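Zastley parents' evening – buying a first scooter – my notes

Slides 1 to 14, aim for 36 minutes, leave the rest for questions. Güven is doing the door and the lights. Water on the left of the lectern this time.

1. Hello and who I am

Severyn Tkachenko. Shop floor at Prikgate for years, repairs now. Kick scooters, balance bikes, some electric. No commission tonight – say this early, people relax.

Ask for hands: who has already got a scooter at home that doesn't get ridden? Wait. Let them look round at each other.

Then: most of those are the wrong size or have a seized wheel. Both fixable. Bring it to the shop, don't bin it.

2. What I'm covering

Two wheels or three. Height. Wheels. Brakes. Folding. Electric, but only near the end, otherwise we never get off it. Helmets. Second hand.

Not covering stunt scooters. If asked – talk to Orest Sirko afterwards, he rides, I don't. He's at the back in the green jumper.

3. Three wheels or two

Three wheelers – two at the front, one behind. Lean to steer. Good for little ones, they can stand still on it without falling over. Parents like that bit.

Trouble is they get used to leaning. Move to two wheels and they lean where they should turn the bar. Takes an afternoon on grass, maybe two. Don't panic and don't buy a third scooter.

Age on the box – ignore mostly. Look at the child. Can they hop on one leg across the kitchen? Then they can probably scoot on two wheels. SHOW the hop. (Not in the heavy boots like in March.)

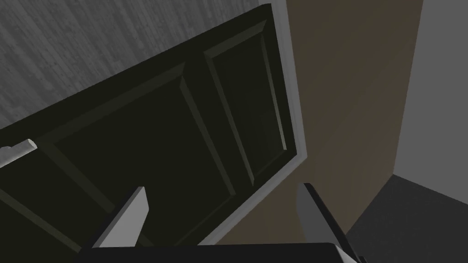

4. Height

Bar should come to somewhere between the waist and the bottom of the ribs. Higher and they can't push down on it, lower and they stoop and look at the ground.

Adjustable bar worth paying for. Check the clamp though. Cheap clamp slips, bar drops mid ride, chin meets bar. Pass round the two clamps, the good one and the bad one. Get them BACK, lost one last time.

Deck height – everyone forgets. Low deck is easier on the standing leg. Try it yourself if you don't believe me, high deck for ten minutes and your knee will tell you.

5. Wheels

Small hard wheels: light, quick, horrible on our pavements. Anyone who has pushed one down Shevchuk Lane knows. Every crack stops it dead.

Bigger wheels roll over more. Heavier to carry home. And you WILL carry it home.

Air tyres – lovely ride, punctures. Solid for school runs I think. Taras Savchuk disagrees with me and he may well say so from the floor. Let him, two minutes, then move on.

Bearings. The numbers printed on the packet don't tell you much. Spin the wheel with a finger, listen. Gritty noise = dirt or rust. Wipe it down after rain, don't soak it in anything. Please no cooking oil!! Third one this year came in smelling like a chip pan.

6. Brakes

Back mudguard brake – foot on it, slows down. Gets hot on a long hill. Wears the wheel flat on one side if they drag it all the time.

Hand brake – nice to have once hands are big enough to pull the lever. Squeeze test in the shop, two fingers, full pull. If they can't manage, it isn't a brake it's an ornament.

Teach stopping before going. Chalk line on the drive, stop with front wheel on the line. Kids love this, it's a game, they'll do it for ages.

7. Folding

Pause here and drink something.

Fold it yourself in the shop. Then unfold it. Then do it with a bag on your shoulder. Watch for the pinch point by the hinge – little fingers. Have a look for a second catch, so it can't fold on its own.

Rattle at the hinge after a few months is normal wear, usually one bolt. Quarter turn. If you can see daylight through the joint stop riding and bring it in.

8. The Sirnum story

Keep it short. Sirnum is the one we sold a lot of, blue deck. Good scooter, silly bell. Customer brought hers in three times for a wobble, we changed the headset, changed the wheel, changed the headset again. It was the bell bracket, loose, buzzing against the bar. My fault. Point is – start with the cheap thing and tell us what you hear, not what you think is broken.

Solomiia Sirko was the customer and she has said I can use her name. She'll probably laugh. She's with Orest.
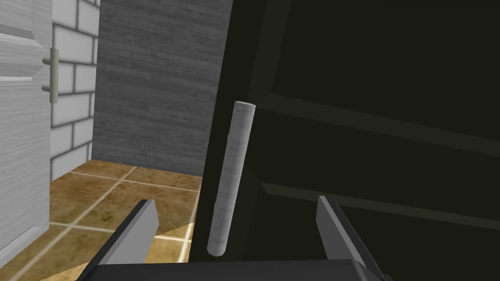 9. Electric – if we have time

Check the clock. If past 25 mins skip to 11.

Where they can be ridden is a legal question, I'll say the same as always: look it up for where you live, look it up again before you buy, private land needs the owner's say so. Not going to give legal advice from a stage.

Weight is what catches folk out. A child can't drag a heavy one up steps with a flat battery. Lift it in the shop before you pay.

Charging. Use the charger it came with. Hard floor, not on the bed, not under coats, not in the only way out of the house. Don't leave it on overnight. If the case is swollen or smells sweet, leave it alone, unplug at the wall if safe and ring whoever sold it.

Range on the box is a light rider on a flat road on a warm day. Knock a good bit off.

Top speed – look for a slow mode you can lock. Some you can just press out of, child works this out before you've parked the car.

10. Balance boards and the rest of it

One line only. Wrist guards, knee pads, clear the room, hold their hands for the first go. They go over backwards not forwards. Done, next.

11. Helmets

Slow down for this one.

Level on the head, two fingers above the eyebrow. Straps make a V round the ear. One finger under the chin strap. Shake – helmet should move the skin of the forehead, not slide over it.

Been in a crash? Replace. Even if it looks fine. Don't buy one used, you can't know where its been.

Get one person up to try it. Ask for a grown up, children's parents get funny about me fiddling with straps. Güven will do it if noone else does.

Hoods under helmets – no. Thin hat ok.

12. Second hand

Nothing wrong with second hand. Ours at home was.

Things to try on the doorstep: stand on it and bounce. Turn the bar both ways, should be smooth with no notch in the middle. Hold the front wheel between your knees and twist the bar – shouldn't move on its own. Grip ends there and covering the metal, open tube ends are nasty if they fall on one. Look under the deck for cracks by the weld.

Electric second hand, ask for the charger and see it charging. No charger, walk away.

We do a free check on any used one, Prikgate, bring it before tea time as I do the bench work then. Limit is 41 on the book at the moment so might be a wait. Sorry.

13. Money

They always ask so may as well have a slide.

Won't name a best one. Spend on the clamp, the wheels and the fit. Don't spend on lights in the wheels, they stop working. Kids do love them though, so. Your call.

More than 500 families came through the swap shelf last year, outgrown one in, bigger one out. Costs nothing but you do need to clean it first. The mud. Honest to god the mud.

14. Questions

Likely ones –

Can they scoot to school in the rain? Yes, slower, metal covers and painted lines are slippy, mudguard brake is weaker when wet.

Which foot? Whichever. Get them to swap now and then, one leg does all the work otherwise.

Scooter or bike first? Either. Scooting helps with balance but so does a bike with the pedals off.

Will you fix one you didn't sell? Yes if I can get the parts. Some of the cheap ones I can't.

Size for twins? Measure both. Do not assume.

If the one about the park gate comes up again, not my gate, write to the council.

Thank Taras for the chairs, thank Güven. Leaflets by the tea urn. Clamps back in the tin. Projector lead is MINE, the grey one, don't leave it in the wall.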